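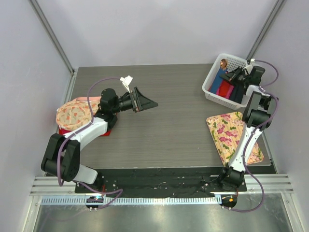
Teaching the arms to tidy: tips from my workshop bench

I've been showing a pair of robot arms how to sort household bits and pieces for a while now, driving them by remote and saving each run so the software has something to copy. These are the things I scribble on the back of the logbook. If you've just set up your own pair, help yourself!

Start with the basket

Put the basket in first and everything else after it. I like mine in the far right corner, turned a bit, so the right arm can come over the rim and reach in. An angled basket is harder to drive into than a square one, and I want that in the recordings early on (the arm will meet plenty of crooked baskets later). White plastic with holes is what I use. Any cheap one from the discount shop will do, as long as the rim is thick enough to survive a few knocks.

Mix your colours

Bright fabrics are your friend. Red, blue, magenta, something dark down one side, and one shiny thing in among them. I used to practise with a pile of grey tea towels and couldn't tell on playback which one I'd grabbed. Patterned pieces are good too, flowers or fruit or whatever is in the drawer, but put them out on the table where there's a bit of space to see them. If you only own dark socks, go and raid someone else's cupboard.

Let things overlap

My first lot of recordings had every item laid out like a shop display and the arms learned exactly that. Tuck one piece under another! Half hidden is fine. Leonie Wallner came by to drive for an afternoon and just dropped things on the table from shoulder height, and her runs were miles better than my tidy ones.

Park the arm you're not using

If only one arm has a job, bring the other up over a bare patch of table with the gripper empty and leave it be. Don't let it hang over the basket. It's very tempting to wave it about because you've got a controller in each hand and you feel you ought to be doing something with both. Rest that elbow on a cushion if you have to.

Loops in the cables

Leave generous loops. Mine are purple, which was all Nägeli had in the right length, and I've grown fond of them. Before a session I take each arm to the far ends of its reach, slowly, and watch the cable the whole way. If it goes tight anywhere, let more out. If it drags through the basket, clip it back. Velcro ties, never zip ties, you'll be moving them again by teatime.

Going into the basket

Come in from above the rim, stop, then lower. The stop matters more than you'd think: I count one-two in my head. Pinch the fabric on a fold or a raised bit and don't go hunting along the bottom, those pointed fingers love to catch in the holes. Lift straight up until the piece has cleared the rim and only then go sideways. If you snag, don't yank! Open the gripper, back off and have another go, and keep the recording. I binned all my fumbles back in January and regretted it, because the arms then had no idea what to do when they missed.

Shiny and round things

Save these for when you're warmed up. Slow right down for the last little bit and close gently. If it rolls, follow it. I lost an entire morning to a jar lid once.

How many runs?

For one task with one basket I do 60 and then see how it behaves. My big laundry set got to 595 before I was happy with it, but that was with different fabrics and the basket all over the place. Change something between runs, even if it's only spinning the basket a little. Take a break every so often as well. Tired driving looks jerky, and you'll teach it jerky.

Naming your files

Task, who drove, then the number. I keep mine in a folder called Kidia (the dog, long story) and Reto Hämmerli, who shares the bench with me, keeps his in one called Stuff. Guess whose runs we can find.

Wiping down

Lint gets everywhere when you're handling fabric all day. Give the tabletop a going over with a dry microfibre cloth, then a soft brush along the front strip where the wiring is. Power off first, please. Fingertips get a wipe too, fluff on the grippers makes them slippery.

Next I want to have a crack at folding, two arms on the one piece of cloth. If anyone has a good way of finding the corners by remote, leave it in the comments.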